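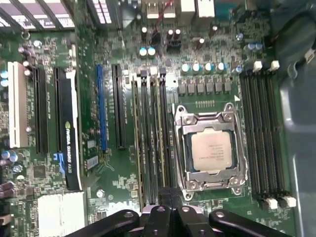

Equipment planner, refurbishment cell (fixed term, 12 months)
Nimotgate Reuse, Drirkthorpe

We take in retired office workstations, strip them, test the parts and sell on what still works. Last year the board decided that some of the strip-down should be automated. We have had 13 quotes since then and most of them are not worth the paper. One left out guarding. Another priced the arm and forgot the gripper, and several assumed every machine through the door would be the same model with the same screws. They are not.

We want someone to sort this out before any money is spent. You will write the equipment plan for two bench cells, covering memory removal, processor removal and add-in cards, and put a proper price against each. That means spares, fixtures, training, floor space and the hours lost when a cell is down. If the sums say a person with a screwdriver is still cheaper for part of the job, write that down. You will not be marked down for it.

What the job involves

Going back to suppliers and asking the questions we should have asked the first time
Timing the present hand work on the benches, latches and socket levers included
Running trials on our own scrap boards – we do not accept demo videos as evidence
Drawing up a budget the finance team can read without a glossary
Comparing purchase with lease, including the Zetum lease offer, which looks cheap and probably is not

What we need from you

You have bought production equipment before and lived with it afterwards. You can tell a motherboard's memory slots from its expansion slots and have handled enough of both to know how they break. Programming is useful but we can hire it in. A habit of reading the small print is harder to find.

Please don't apply if you sell automation or take commission from anyone who does. We will ask.

Hours and place

Full time on site in Drirkthorpe, starting at 7.30 am, with a few trips to our sister workshop, Marín. Parking is free but tight.

To apply, send a CV and one page on a piece of equipment you advised against buying, quoting reference 167. Applications close at the end of October. Interviews include an hour at the bench.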